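The Blue Dress, Lot 47

The dress had been worn in public exactly once, in 1977, by a singer who was famous for one long summer and then moved to Rimden to raise goats. It was blue, or it had been blue, with a little cape at the shoulders that buttoned on with pearl buttons, and my aunt had sewn every one of those buttons on in the back of a van while the singer ate a peach and worried about dripping on herself.

I grew up on that story. So when the Kestton auction house put the dress in its February catalog as lot 47, my aunt, who was eighty-one and had not left the county in years, announced that she would be going and that I would be driving.

"To buy it?" I asked.

"To see that it gets bought," she said, and went to find her good coat.

It was a long drive, and she talked the whole way, mostly about thread. She had packed egg sandwiches and a thermos, and she made me stop at Greltier so she could look at the river, which she said had been wider once. By the time we found our seats they were already on lot 30, a pair of dancing shoes that went for more than my car.

Then the dress came out on its stand, and oh, it was small! I had pictured something grand my whole life. My aunt leaned forward with her purse in both hands. The auctioneer told the room about the summer and the song and the famous cape, and he asked for five thousand. He waited, and he asked for four. A man near the front coughed and everybody turned to look at him hopefully, but it was only a cough.

He asked for three. I could hear the radiators.

"Passed," said the auctioneer, very kindly, and they rolled it away.

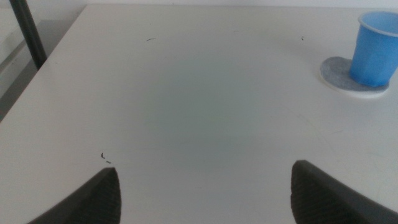
My aunt didn't say a word until we were out in the hallway, and then she walked straight up to the young woman at the desk and asked what would happen to it now. The young woman said it would go back to the owner, unless somebody cared to make an offer after the sale, which people sometimes did.

My aunt opened her purse. She had her whole button money in there, forty years of hemming prom dresses and taking in suits, in an envelope from the Esteban Savings Bank. It came to 2702 dollars, and she put it down two dollars and all.

There were phone calls. We ate the last of the sandwiches on a bench and she fell asleep on my shoulder, so I was the one who saw the young woman come back down the hall with the long white box in her arms, walking slowly and trying not to smile.

I let my aunt sleep a minute more. Then I woke her up, and she lifted the lid, turned back the tissue, and ran her thumb down the cape.

"Third one's loose," she said. "Have you got a needle in the car?"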